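# tadau-wristcheck

Scripts and a small rendered set for asking one question: does a grasp policy know from its wrist view that it has hold of something, or has it only learned when in the episode to close the fingers?

I wrote this after losing most of October to a policy that scored well on our usual kitchen tasks and fell over the moment the start pose moved. I don't think the policy was unusual. I think the way we were scoring it was too kind, and I suspect the same is true of a lot of numbers people quote from simulation, ours included.

## What's in the set

- 253 rendered episodes, all simulated, single arm, parallel gripper
- 128 of them used for fitting the checks, the rest held out
- wrist view, joint states, commanded and reached gripper width
- contact flags exported from the simulator (read the warning below before using these)

The scenes come from the Wamia household pack. Textures and lights are as shipped. I changed the start poses and nothing else.

## The grasp check

Rim grasps are where the trouble starts. On a bowl, one finger goes inside the wall and one outside, and from the wrist the bowl can take up half the view. A plain white surface with soft shading gives a feature tracker very little to hold on to. The rim highlight is the strongest edge, and it slides along the rim as the viewpoint changes. 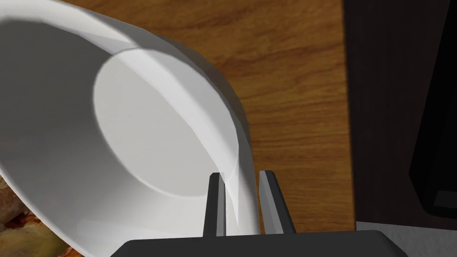 A detector trained on whole objects will often report nothing at all at this range, or will report a bowl with a box so large that it's useless for control. The Venckus baseline handles this by freezing the last good pose estimate and coasting on it. That works as long as the bowl doesn't move, and the benchmark it was tuned on has very few bowls that move.

So `check_grasp.py` ignores object pose completely. It looks at two things:

1. whether there is a continuous edge between the fingertips
2. whether the commanded and reached widths disagree by more than the threshold

The default is to require both for 10 steps in a row. You can lower it with `--hold`, and you will get a nicer success rate, and you should ask yourself why you want one.

## The contact flags

Don't train on them. They come straight from the physics engine, they are perfect, and no real gripper has them. I left them in for scoring only. Two people have already told me their policy improved when they fed the flags in as an input. Of course it did.

## Views with nothing to grasp

The second half of the set exists because the policy kept closing on air. Wrist views go off in odd directions during a reach or a recovery, and a policy that relies on timing doesn't care. It reaches step N and shuts the fingers, whatever is between them.

`check_idle.py` runs the policy on these views and logs the gripper command. A sane policy should hold steady or ask to move the wrist. Ours commanded a close on far more of them than I'd like, and adding 20 more training episodes of the same kind made no difference I could measure. 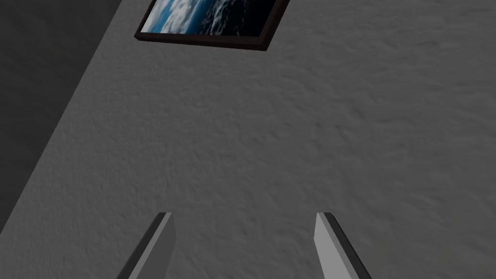 *Idle-view sample: gray plaster between open fingertips, lower part of a framed print at the top.*

Views of this sort are also good at embarrassing depth estimators. Bumpy plaster looks like it ought to be easy, with texture everywhere, but the texture is much the same all over and a matcher can lock on to the wrong patch with high confidence. A picture hung on the wall adds a second problem – its contents have their own shading and edges, and a monocular model may try to give them depth. The script masks nothing. If your estimator needs a mask for wall art, I'd want that written in the paper.

## Running it

```
pip install -r requirements.txt
python check_grasp.py --split held_out --hold 10
python check_idle.py --split held_out --log idle.csv
```

There is an adapter for Endum controllers in `adapters/`. It assumes gripper width in meters. If your numbers look wildly wrong, check that first.

## Known problems

- Rim grasps are overrepresented, so don't report an overall score without splitting by grasp type.
- The edge test fails on thin dark handles. I have a fix that makes bowls worse.
- Lighting is even in many scenes, kinder than any kitchen I've worked in.
- Passing both checks doesn't mean a policy will work on hardware. I haven't shown that and neither has anyone who has sent me results so far.

## Contact

Imad Hattar, through the issue tracker. Please attach `idle.csv` and the exact command line. Reports that contain only a success rate get closed – I can't do anything with them.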